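Arnstead Chess Sets for Schools – progress report to the Amini Fund
Period ending June
Prepared by Kianoush Karimi

1. Where we stand

The grant agreement asks for a frank account, so I will start with the number that looks best and say why I don't trust it yet. We have bought and checked 113 folding sets. All of them have been signed off as complete, which sounds like good progress until you remember that "complete" was our own word and we changed what it meant in April. Before that, a set passed if the box felt full. Of the first 68 sets passed that way, 7 came back from schools with something missing, usually pawns. I have no reason to think the schools that didn't write to us had better luck.

Since then every set is laid out on its own board before it goes in the box. It is slow and I was against it on cost grounds. I have come around on the method, though I still think we are paying for a step the supplier should be doing.

2. The sets themselves

We settled on the black-framed folding board from Roltora, with black and cream pieces. The printed letters and numbers along the border were a condition of the teachers' group, who want children writing down moves from the first lesson.
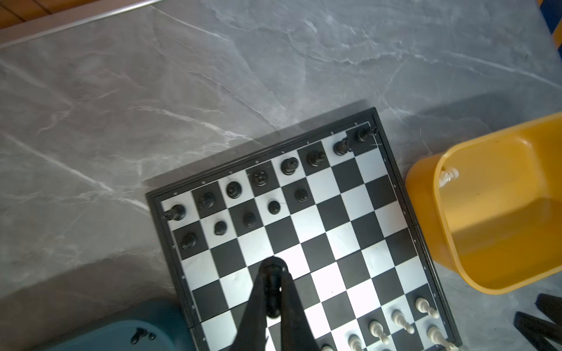 The gloss on the squares is a complaint we have heard from two schools. Under strong classroom lights it makes the far side of the board hard to read, and the black pieces have the same trouble against the dark squares. Roltora's answer was that a matte finish is "under consideration." They said the same in the winter. I would not plan next year's order around it.

The seam where the halves meet has been less of a problem than I predicted in my last report. Pieces stand well enough next to it. What I can't tell you is how the hinge holds up after a year of being opened and shut by nine-year-olds, and neither can Roltora, whose test figures cover only opening and shutting on a bench. Please read any claim about the life of these boards, including the one in our original proposal, with that in mind.

3. Layout and trays

Hazem Hegazy drew up the layout procedure. The board goes flat in the middle, with a tray to each side. Black goes to its back rank first, then the pawns, then the other color in the same order. A gap in the row of pawns is easy to spot once the back rank is in place, and that is the whole idea.

Hazem believes the different tray colors cut down on mix-ups. They may. We brought in the trays, the written procedure and a quieter work area all in the same month, so I can't say which of the three deserves the credit, and I would rather not put a percentage in a report when I know it won't stand up.

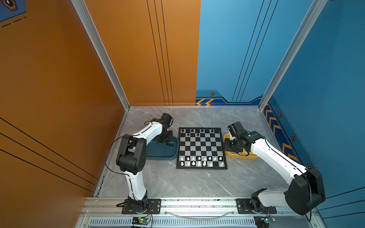
Board between the two trays, teal-blue on the left and yellow on the right.

4. Money

We have spent $800 on replacement pieces that was not in the budget. Part of this is our own fault for sending out sets we hadn't laid out. The rest is down to Tandia, who will only sell spare pawns by the full bag, so we now own more black pawns than the project will ever use. I have asked for a credit and don't expect one.

5. What we said we would do and haven't

The proposal promised a survey of how often the sets get used. It has gone out, but the answers so far come mostly from teachers who already run a chess club, and of course they use the sets. Until the other schools reply I'd ask the Fund not to quote those results anywhere.

The plan to add clocks is on hold. I never thought it was a strong idea and the schools haven't asked about it.

6. Next period

We will call back the early sets that were passed by feel – the schools have been warned – and lay each one out again. Hazem will time the procedure properly so that we have a real cost per set. I'll also be getting a second supplier's price for spares before we sign anything further with Tandia.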